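Budgeting for capture gear: a talk with Naomi Urio

Naomi Urio plans equipment purchases for Athumani, which records hand work for the training of robot manipulation policies. Her current cycle closes in September. We asked her what goes into the budget, what gets left out of it, and which items cost more than the quote suggests. The conversation began at the counter where cutlery sorting is recorded.

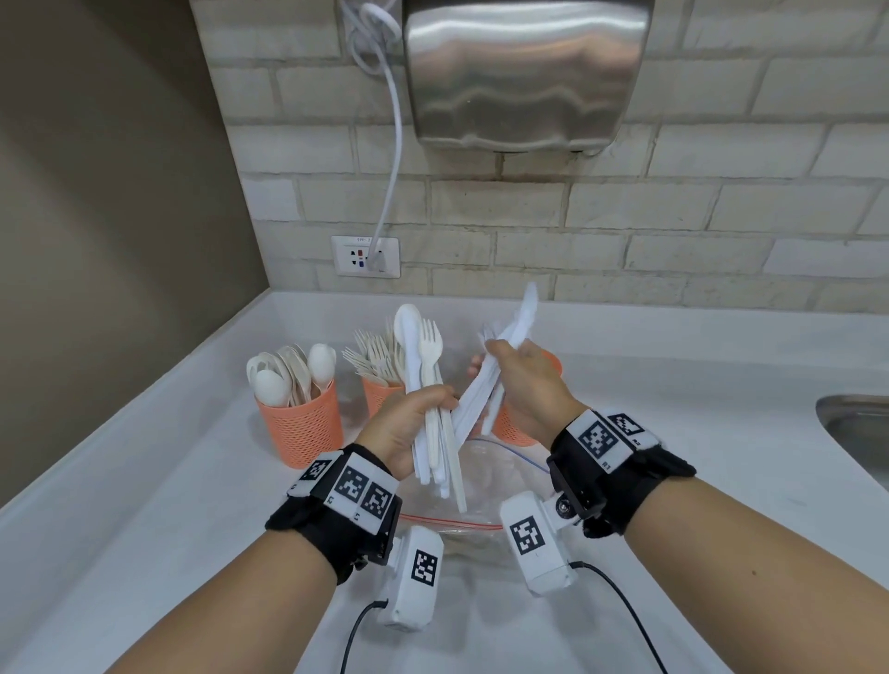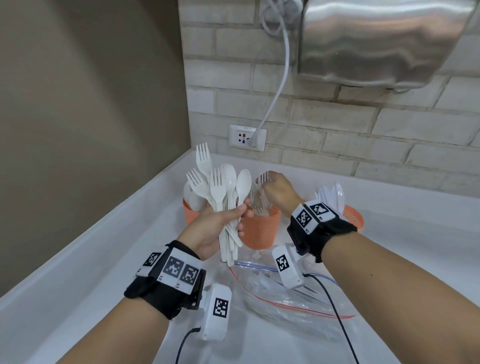 Sorting disposable cutlery at the counter, with marker bands and sensor modules on both wrists.

Urio divides the budget into three groups: worn hardware, fixed hardware, and props. Worn hardware takes the largest share. "A wrist set is priced as a pair," she said. "People budget for the pair and stop there. The marker plates scratch, the fabric stretches, and the cables fail at the connector. I carry a separate line for each."

Her team compared two suppliers, Zulora and Grorkus, before placing the last order. Zulora quoted $900 per pair with the mounting hardware included. Grorkus quoted less but sold the mounts separately and set a minimum order of five pairs. "On paper Grorkus was cheaper," Urio said. "With mounts, shipping and the spare bands, the difference was small enough that delivery time decided it." The order went to Zulora.

Asked about wireless modules, she said they were priced and deferred. Chiyo Nagano, who maintains the recording software, had asked for a stable clock across both wrists, and the cabled version met that requirement without added hardware. Urio expects to look at the question again next year. "A cable is a consumable. I can buy 193 of them in one order and know what I have spent. Batteries bring chargers, storage rules and a replacement schedule."

Props are the smallest group and the one most often underestimated. Cups, zip bags and plastic utensils cost little per unit, but a task has to be recorded with variation in color and transparency. Clear plastic is requested often, as it is difficult for vision models. Urio sets aside about $400 per task for props and does not carry the remainder forward.

Kheri Wanyama, who schedules the recording hours, supplies the other half of the estimate. Urio takes his planned hours per task and divides by the expected life of each worn part. "If he changes the hours, my numbers change the same day," she said. "We keep both in one sheet for that reason. Before that we had two sheets and they disagreed."

The question of robot arms came up last. Athumani has a quote from Jotcombe for a bimanual station and has not signed it. Urio wants the gripper specification fixed first. "Thin handles in a bundle are a hard case. I want to see the gripper separate one fork from the rest before I commit to two arms, a table and a service contract."

Her advice to a group writing its first budget was to ask each vendor for the price of the smallest replaceable part. Two of the vendors she contacted this year could not give one, and she removed both from the list.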